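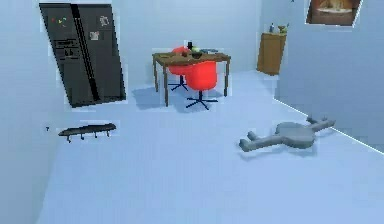

Un comentario a la entrega anterior de esta serie sostenía que comparar pinzas en un simulador es perder el tiempo, que el rozamiento nunca se parece al real y que lo único que vale es poner la pieza encima de la mesa y cerrar los dedos. Se lo leemos al responsable de ensayos de Planell nada más sentarnos.

«En lo del rozamiento tiene razón», responde. «Yo no firmaría una fuerza de agarre sacada de la simulación. Pero antes de llegar a la fuerza hay que saber si la mano cabe, por dónde entra y qué hace el controlador cuando el brazo va justo de alcance. Eso lo miramos dentro, y nos ahorra muchas horas de banco.»

Planell lleva desde la primavera comparando dos pinzas paralelas, la Flurnov de dedos cortos y otra de diseño propio, sobre el brazo Limsakul. Las pruebas se hacen con dos controladores: el que trae el brazo de serie y el de Pundbridge, que se compra aparte. En total son 4 combinaciones. El entorno es una habitación doméstica, con su mesa, sus sillas y su frigorífico, y la tarea consiste en coger objetos y cambiarlos de sitio.

Le preguntamos por los muebles. Muchos laboratorios trabajan con una mesa y nada más.

«Nosotros también empezamos así y las dos pinzas salían casi iguales», dice. «Metimos las sillas y se separaron. El respaldo de una silla arrimada a la mesa te quita la entrada más cómoda, y el brazo tiene que venir por arriba o dar la vuelta. Con dedos cortos la muñeca baja demasiado. Con los nuestros, que son más largos, llegas mejor, pero das con la punta en lo que haya al lado.»

De los objetos, el que más trabajo les ha dado es el plato. Una botella de cuello estrecho se coge bien con cualquiera de las dos, explica, siempre que se ataque por el cuello. El cuenco admite el agarre por el borde. El plato está pegado al tablero y no deja sitio para meter un dedo por debajo. «La Flurnov lo empuja hasta el canto de la mesa y lo coge allí. Es lento, pero le sale. La nuestra intentaba pellizcarlo en el sitio y fallaba casi siempre. Le hemos copiado la maniobra, no tengo problema en decirlo.»

La serie completa suma 715 intentos. De ellos, 43 se descartaron por errores de planificación que no tenían que ver con la pinza: trayectorias que el controlador daba por buenas y que atravesaban una pata de la mesa. «Ahí el de serie queda mal – casi todos los descartes son suyos – y el de Pundbridge queda bastante mejor. A cambio, el de Pundbridge tarda más en arrancar, y configurarlo la primera vez es pesado. La documentación está pensada para quien ya lo conoce.»

¿Y la velocidad? El lazo de control va a 30 hercios en los dos casos. Probaron a subirlo en el simulador y decidieron no seguir por ese camino, porque en el banco no podían sostenerlo con el ordenador que tienen y la comparación habría dejado de servirles.

Sobre el aspecto de la simulación, con superficies planas y un azul pálido uniforme en paredes y suelo, reconoce que no se han esmerado. «Para la planificación me da igual el color. El día que comparemos cámaras habrá que rehacerlo entero, porque con un fondo tan limpio cualquier detector parece bueno. Ahora mismo la posición de los objetos se la damos al controlador directamente. No hay percepción en esta prueba, y lo pone en la primera hoja del informe.»

Volvemos a la objeción del lector y le preguntamos qué parte piensan repetir con el brazo real. Toda la del plato, contesta, y una selección de los agarres del cuenco, que son los que más dependen del material de las yemas. Las de la Flurnov vienen de fábrica y no se pueden cambiar sin desmontar el dedo. Las suyas van con dos tornillos.

«Si tuviera que comprar hoy, cogería la Flurnov con el controlador de Pundbridge», dice. «La nuestra todavía se abre poco para el cuenco. Estamos alargando la guía y quiero volver a pasar la serie entera antes de diciembre, con los mismos objetos y las sillas en el mismo sitio.»

El informe con las tablas de las cuatro combinaciones se puede pedir a Planell. Los ficheros del entorno no se distribuyen por ahora.

Septiembre de 2020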